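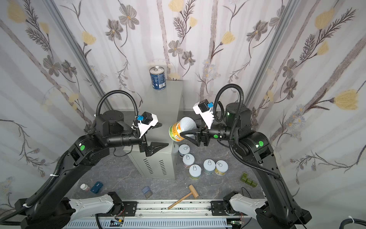 Brostwood Tin and Canister Reuse: Progress Report 2

Prepared for the Grora Small Grants Program by Milagros Peñalver, project coordinator

Summary

The project collects household tins, canisters and small boxes and passes them on to playgroups and family day care homes in Brostwood for play shops, sorting games and storage. Collection is on schedule. Sorting is behind where we wanted it to be by January, and the reasons are set out under Delays. We are not asking for any change to the total grant.

Work completed

The collection point at the Ratard Street hall is open and in regular use. Most of what comes in is food and drink canisters with plastic lids, followed by pull-tab tins. We also receive a good deal that was not on our original list, including wooden blocks, toy mallets and odd pieces from incomplete sets. We have decided to accept these when they are sound, as the playgroups have asked for them.

The sorting guide has been rewritten. The first version grouped items by material, which was slow to use and led to arguments over anything with a metal base and a plastic lid. The new version groups them by size and by what a child would do with them. Large canisters go in one group, small round canisters in another, and boxes in a third. Loose toys are kept apart from containers until the end of the session.

Labels are now left on where they are clean and firmly stuck. Children in the play shops like to have something to read or match, and the coloured labels are used for sorting by colour. Torn or greasy labels are soaked off.

Play shop kits have gone out to three playgroups. The Collado group has asked for more small canisters because theirs are being used for stacking as well as for the shop.

Safety checks

Each item is checked by hand before it goes into a kit. Opened tins with a cut rim are filed and taped, or recycled if the edge can't be made smooth. Sealed tins stay in the adult store. Medicine containers are not passed on to children's groups under any circumstances, whether or not they are empty. This rule was in the first guide but it was at the back, and it has been moved to page one.

Lids with pull rings are tested for loose parts. Small lids that could be swallowed are recycled.

Delays

The hall was closed for floor repairs and we lost five sorting sessions. Containers continued to arrive during that time and were stacked in the side room, so the first sessions after reopening were spent clearing space. Washing also takes longer than we allowed for. Powder residue in the large canisters needs a second wash and the lids must be dried separately.

Budget

The $800 set aside for shelving and tubs has been spent in full. Printing came in under budget because the guide is now two pages. We would like to move what is left in the printing line to cleaning supplies, and would appreciate written approval for this.

Next period

Finish sorting the side room. Send kits to the remaining groups on the waiting list. Collect written comments from the groups that already have kits, and include them in Report 3. Milagros Peñalver will arrange a site visit if the program officer would like one.

Related items

Progress Report 1
Sorting guide for collection points
What we can and can't accept
Play shop kit request form

Last updated: January

Contact the Brostwood project office | Copyright Brostwood Tin and Canister Reuse | Back to top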